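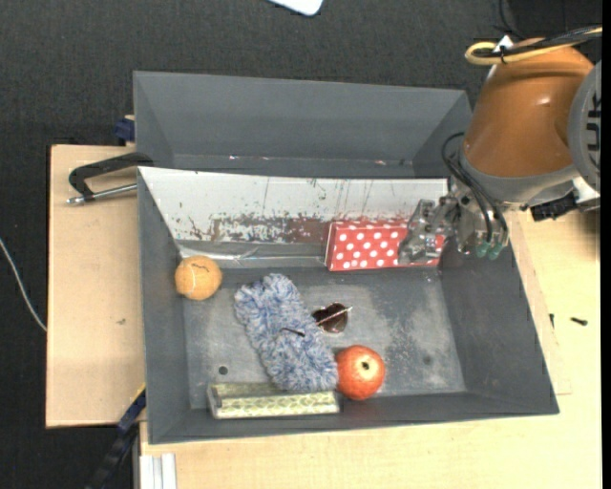
文/Rostyslav Dmytriv　2018年4月19日　分类:抓取实验、规范

上个月我们把双箱抓取的操作规定重写了一遍,从两页改成一页半。旧版是Panya Limsakul写的,很多条目针对的是以前那张桌子,早就用不上了。新版贴在门边,这里记一下改了什么,给准备做类似台子的人参考。

**箱子的固定**

两个箱子前后并排放,用夹具夹在台面上。每次开机前用手推一下箱沿,推得动就重新夹。旧版要求每周检查一次,间隔太长,箱子偏一点,标定就不准了,后面的数据都得扔。

**物品的摆放**

- 一箱放六件,软硬、形状要混着来。灰箱里那一组有网球样的毛绒球、蓝白色的长毛掸子、墨镜、红底白点的盒子、透明长盒和一个圆的红果子。
- 允许互相压着。墨镜腿搭在掸子上,掸子一头压着透明盒,这种情况不要动手理开。
- 透明的东西每组最多一件。深度图对它不好使,多了只会拖慢进度。
- 水果当天换,不过夜。

**箱底和箱壁**

划痕、白印不用处理,我们专门比较过,对识别没有影响。胶带翘边要处理,反光会被当成物体边缘。Napaporn Thammasiri建议统一换哑光胶带,已经写进新版,旧箱子用到换为止。

**线缆和气管**

黄色线和黑色线要扎在一起走臂的上方,留出的弯要够手腕转满。换班的人先看接头,再看弯管有没有蹭到箱沿。地毯上的线不许横穿站人的位置。

**台面**

螺丝用完收回盒子。这一条旧版就有,执行得一直不好,台面上还是常能看到一两颗小黑螺丝。现在改成收工表上的单独一项,要签字。

**停机和伸手**

手进箱子之前必须按急停,软件暂停不算。Caradog Prydderch觉得太严,一天要多按几十次。我算过日志,旧规定下一共跑了1,939次抓取,其中1,021次之后有人伸手调整过物品。次数这么多,靠自觉不行,所以这条没有松。

**记录**

失败也要记,写清是没夹住、夹了两件还是碰到箱壁。只写“失败”的退回去补。

还没定的是夹爪手指多久换一次。Lamduan Phromma那边按次数换,我倾向于按磨损换,等七月这批跑完再看。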